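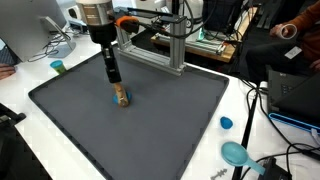

Getting the dough flat is easy, getting it flat the same way twice is what eats the whole evening, according to Ju-won Um. The Skatinthorpe student robotics club has spent most of this term on exactly that problem – teaching a robot arm to press and roll a lump of modeling dough – and it goes up against other clubs in May.

The event is the Araújo Soft Materials Challenge. Each team gets the same task. Start with a ball of dough, end with a flat round, no tearing, no dough left stuck on the tool. Up to 100 points per run. Judges measure thickness with a gauge and take points off for every thin spot.

Skatinthorpe entered last year too and came home with a low score. The arm pushed straight down, the dough slid, run over. This year's plan has two stages, a press with the gripper fingers and then a pass with a rolling pin. The club built a rig for the pin out of aluminum extrusion so it can stand on the tray and the gripper can work it from above.

Welington Camargo wrote most of the control code, which the club calls Dadel. Students steer the arm by hand first and record what it does, then the software tries to copy the motion. The club has 700 recorded runs so far and wants more before the entry deadline. Some of them are no good, Camargo said, but you keep the bad ones in a seperate folder and learn from those too.

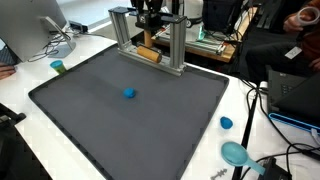 Rolling is the harder half. Too much force and the dough climbs up the pin, too little and nothing happens. The club went through several ways of holding the pin before settling on a dowel the gripper can grab.

Money is the other thing. Parts, dough and travel come to $2,370 for the year. Prelura, a local machine shop, is covering the travel. The rest is from dues and a bake sale – real dough, Um said.

The team has 15 members, most of them first years. Sessions run until 9 p.m. and are are open to any student, no coding needed. Next up is a full practice round with the clock running, then a vote on who goes to the challenge.

Last updated: 4:40 p.m.

Get campus and town news in your inbox each morning. Sign up for our free newsletter. You can unsubscribe at any time.

Related
Library to keep late hours through finals
Skatinthorpe bridge team breaks own load record
Machine shop opens doors to summer interns
Bus route changes start in May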